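**Board: Staff Consultation / Theatre Services**
**Thread: Proposed change to instrument count and suture stock ordering**

**O_Acuna (moderator)** wrote:

Colleagues are invited to comment on the draft ordering policy for theatre consumables, circulated in December. The draft proposes that all suture material be ordered through the central store, and that departments cease to hold their own reserve. Comments made in this thread will be attached to the final paper. Members are asked to keep to the subject of ordering and storage. 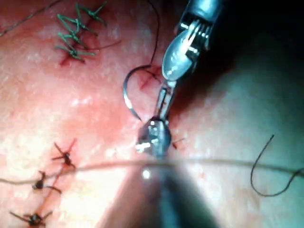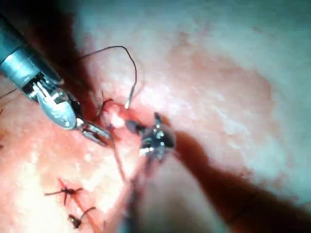
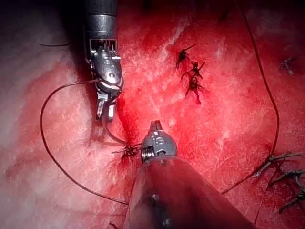

The draft makes three changes. Departmental cupboards would be closed. Requests would be placed through the Zestura ordering system by 16:00 for delivery the next morning. Each department would be given a fixed monthly allowance, to be reviewed after four months. The present arrangement, under which each department orders directly from Devlow or Palma as it sees fit, would come to an end.

Oriana Acuña
Moderator, Staff Consultation Board

---

**e.fuentealba** wrote:

I am grateful to the moderator for opening this discussion. I wish to record my general support for the draft.

Our own cupboard was checked in the autumn. It held over 300 packets, of which 56 had passed their expiry date. Several of the remainder were of a size that our surgeons no longer request. Stock had been reordered by habit from an old list, and the list had not been amended when the department changed its practice. I do not believe that our department is unusual in this respect.

Central ordering would allow one team to see what is held across the building. At present a department may throw away what its neighbour is waiting for.

Emiliano Fuentealba

---

**Mansilla_Olga** wrote:

I must respectfully disagree with the previous contributor on the question of closing the cupboards altogether.

The difficulty described is one of poor record keeping, and it can be put right where it occurs. A department that checks its shelves each month does not build up expired goods. Mine has kept a written log for as long as I have worked here, and it is open to inspection by any colleague who wishes to see it.

The 16:00 deadline also concerns me. Our afternoon lists often finish later than that. Under the draft, the person placing the order would not yet know what the day had used. She would be obliged to guess, and a cautious person will guess high. I would expect the amount of surplus to rise.

I ask that the deadline be moved to 19:00, or that departments be permitted a small reserve.

Olga Mansilla

---

**H.Steinbach** wrote:

The central store has been asked to reply on the matter of the deadline.

The store is staffed until 18:30. Picking a full set of departmental orders takes the evening team most of its shift, and a deadline of 19:00 could not be met without a change to working hours. Such a change is outside the scope of the draft. The store could, however, accept amendments to an existing order until 17:30, provided that the first order was placed on time. We would consider this a reasonable compromise.

On urgent requests, the average time from telephone call to delivery is at present 45 minutes. I accept that this is too long for some purposes.

Hannelore Steinbach
Central Store

---

**Mansilla_Olga** wrote:

I thank Hannelore Steinbach for her clear reply. The offer of a later time for amendments is welcome, and I would support its inclusion.

The figure for urgent requests is, in my view, a strong argument for retaining a reserve. I do not see how a department can be asked to give up its cupboard while that remains the average.

---

**e.fuentealba** wrote:

I would accept a reserve if it were small and if its contents were agreed in writing. My objection is to cupboards which no one is responsible for. Could the draft name a responsible person in each department?

I should also like to ask whether the allowance is to be set by spend or by number of packets. The draft uses both terms, in sections 2 and 5, and they would give very different results. Our costliest items are used in small numbers.

---

**hedvig.gronli** wrote:

I write on behalf of Purchasing.

The allowance is to be set by spend. The wording in section 5 was carried over from an earlier version and will be corrected. I apologise for the confusion.

Members may also wish to know that the contract with Trendik, which covers storage bins and labels, is due for renewal. If departments are to keep a reserve, we should need to know the number of bins required before the renewal is signed. I would therefore ask that the question of the reserve be settled first and the question of the deadline afterwards.

I do not share the view that surplus would rise under the new deadline. The monthly allowance would act as a limit in any case, and a department which over-ordered early in the month would soon notice.

Hedvig Grønli

---

**Mansilla_Olga** wrote:

It would notice by running short in the final week. I would not regard that as a satisfactory form of control, and I ask that my objection be noted.

---

**O_Acuna (moderator)** wrote:

The objection is noted. The following will be passed to the authors of the draft:

- a named person responsible for any departmental reserve
- amendments to orders accepted until 17:30
- correction of section 5
- the request for a shorter delivery time on urgent calls

No agreement has been reached on whether a reserve should be permitted. The thread will remain open for further comment on that point only. Questions about the Zestura login should be sent to the help desk.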